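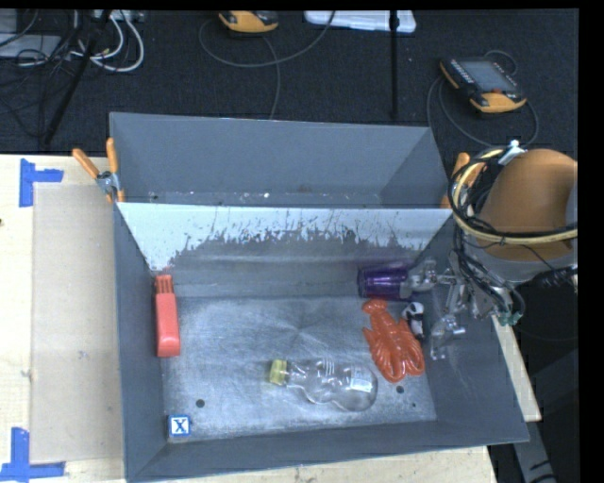

Re: Linkage gripper vs. Plikness parallel jaw, bin picking

Suryani Sitompul wrote on 9th October:

> Before we order a second linkage gripper, can you post the numbers
> against the Plikness jaw? I'd also like to know if the clear bottle is
> still the worst item, and if the Collet controller is the cause of the
> late closes I saw in the June logs.

Numbers first. 300 attempts per gripper, same arm, same bin, same item pool, objects re-dropped after every clear.

Linkage: 262 picks held through the lift.
Plikness jaw: 67 fewer than that.

Most of the gap comes from items lying near a wall. The linkage fingers go down beside the wall with the housing still clear of the rim. The Plikness body is wider at the wrist and the planner throws those poses out. The long red piece was the usual one left behind, standing along the left wall.

The bottle is no longer the worst. On its side it gives a poor depth return, but the yellow-green cap segments well and we grasp off that. The purple cup is worse. It is translucent, it casts a tint on the gray wall behind it, and the Triltia camera merges the two. If it lies close to the back wall I get a grasp center that is too high — the upper finger then meets the end of the cup instead of going around it. The lobster is easy from any side.

Late closes: not the controller. I logged the close command and the motor current together and the delay is in our own bridge node, which polled at the wrong rate. It is now set to 1000 Hz and the Collet box answers on time. Please discard the June timing plots.

Two open points:

- Cable loop. It still hangs over the front of the housing and limits wrist rotation. I want to reroute it before the next run.
- Bin finish. The white coating on the back wall is worn down to metal in an arc, and the bare patch reflects. I have masked it in Avivik for now. A matte bin would be better.

My vote is to order the second linkage unit. Raw logs are in the usual directory.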